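Planning the Budget for Our First Arm, Part 2

In my last post I wrote about why our workshop at Karam wants a robot arm for sorting and packing small office goods. Many of you asked about money, so today I write only about money.

Our total is 3,000 dollars, and it must last until June. When I made the first version of the table, I gave almost all of it to the arm itself. Abla Mansour, my colleague, looked at it and asked where the gripper fingers were, and the power supply, and the table to fix everything on. I had forgotten the table completely. I was a little ashamed, but I am glad she asked before I paid.

Now the arm has a smaller share and I set aside 600 dollars for the gripper and spare fingers. We compared two sellers. Holum has the better price, but the fingers are sold only together with the gripper body. Falden sells the fingers separately, 70 dollars for one pair, and I think we will break more than one pair in the first months. For this reason I prefer Falden, even if the first invoice is higher.

The second question was what the gripper has to hold. It is easy to write "small objects" in a plan, and then you buy something too wide or too strong. So before asking for the final offer I spent one evening with the kind of things we want to pack: markers and a flat ruler. I wanted to pay attention to what my own fingers do.
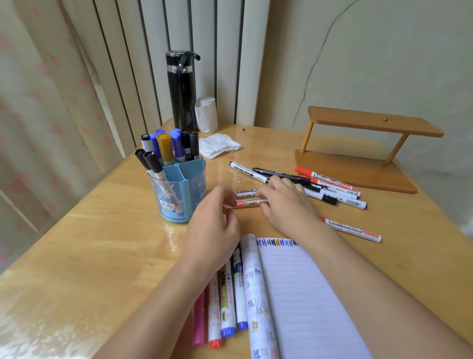 Markers and the triangle ruler, sorting by hand at the desk.

The markers do not worry me much. A simple two-finger gripper should take them if they are not lying too close together. The ruler is more difficult. It is flat and clear, so I must think about the camera also, and a finger has to come under the edge. I added a small suction cup to the list, with a question mark.

What is still open:

Shipping from Falden. I have asked two times and received two different answers.

The controller. Cudstead offers one with 3 years of warranty, but I don't know yet if it speaks with our arm. Their manual is not very clear on this point.

A spare cable. Abla says buy it now, I say wait.

If somebody has used the Cudstead controller with an arm of another maker, please write me in the comments. I will send the order when I have the shipping price in writing, and then I will post the full table with all the lines.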